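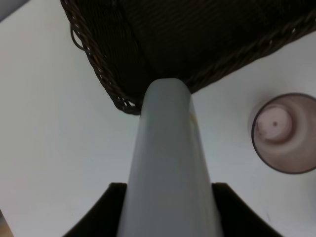 This page was last changed on 12 September 2020, at 14:09.

Trikthorpe is a village and former basket-making center on the lower Hullitz, a slow river bordered by willow beds. It has 1,265 residents. The village is known mainly for the Trisar works, which made household baskets, fish traps and chair seats until its closure, and for the winter willow fair held each December.

History

The land on the east bank was drained and planted with willow by the Brunet family, who leased it in narrow strips to local growers. Cut rods were sorted by length, tied in bundles and left standing in shallow water until spring, when the bark could be stripped more easily. Most households took part in the work. Church records list 109 basket makers in the parish at the height of the trade, along with a smaller number of rod cutters and boatmen.

The Trisar works opened beside the landing stage and brought many of these makers under one roof. Its founder, Corentin Pichon, paid by the piece and kept a pattern book of 84 shapes, each with a fixed size and price. The book survives in the village archive, although several pages are damaged by damp.

Materials and methods 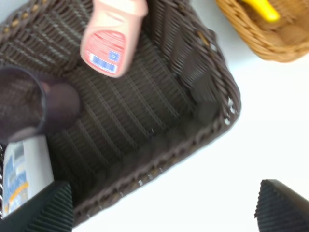

Willow remained the only material used at Trikthorpe for most of the works' history. Cane was brought in later for chair seats, and synthetic strands came into use in the final years, when cheaper goods from elsewhere had taken much of the market. Flat strands of the synthetic-looking kind can be woven tightly across thin ribs to form both the walls and the floor of a rectangular basket, with a thick braided rim around the top. Older makers objected to the change, and some left the works to sell willow pieces from home.

Collection

The local museum occupies the former drying shed — the only part of the works still standing. Its collection was first cataloged by Léonie Masson and now holds 3,289 objects, including tools, order books and unfinished pieces. The willow beds nearest the river are cut each winter, and the rods are sold at the fair.

See also: Hullitz (river); Willow growing; Brunet estate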